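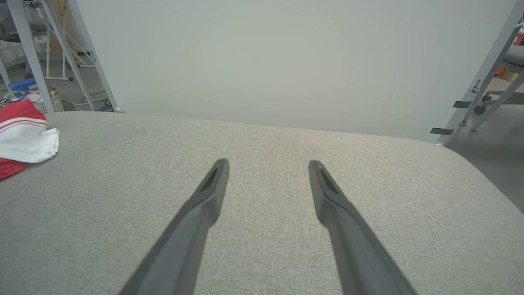 Gripper fingers above an upholstered seat, with a striped cloth item at left.

Druteck issues field notice on grip release fault in Kettler two-finger grippers

CIKHOLM, March - Druteck has issued a field notice covering 408 Kettler grippers used for picking up cloth items from furniture and other soft surfaces. The notice follows an internal review of a fault in which the gripper opened during a lift without a command from the controller. No injuries have been reported.

The fault was first logged at the company's Cikholm test site during an endurance run of 1193 pick cycles. Unplanned openings were recorded in 44 of those cycles. In each case the arm completed its programmed path and reported a successful placement, although the item had been dropped.

Engineers traced the openings to the contact routine in firmware version 3. When the fingertips press into padded upholstery, the motor current rises slowly and does not show the sharp step that the routine was written to detect. The controller can read this as a jam and run its jam recovery sequence, which opens the fingers.

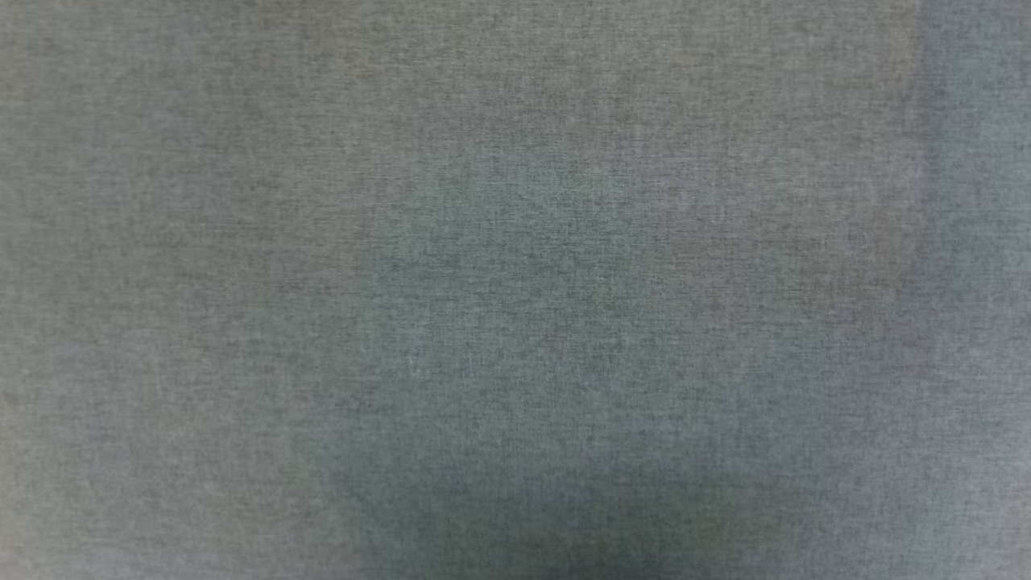 Woven fabrics with a mottled color made the problem harder to catch. The wrist camera check compares the view before and after a pick, and on a close view of plain gray cloth it has few features to work with. In the review, the check missed about 93 percent of the dropped items when the seat cover filled most of the image.

"The current threshold was set on hard tabletops and carried over to soft surfaces without being tested again," said Bushra Cheema, head of product safety at Druteck. "That was our error. The jam sequence should not be able to open the fingers while the arm is raised, and in the corrected version it can't."

The corrected firmware blocks finger opening above a set height unless an operator confirms it. It also stops the arm if finger position changes by more than the allowed margin during travel. Until the update is installed, operators should:

- turn off automatic jam recovery
- limit arm speed to the service setting
- keep people out of the area below the arm path during lifts

Units sold through Fivberg are included in the notice. Hard-surface installations are not affected, but Druteck recommends the update for all sites - the installer is the same.

Recent items
Druteck opens second test bay in Cikholm
Fivberg to handle Kettler spare parts
Service bulletin: wrist cable inspection interval
Kettler controller manual, revised edition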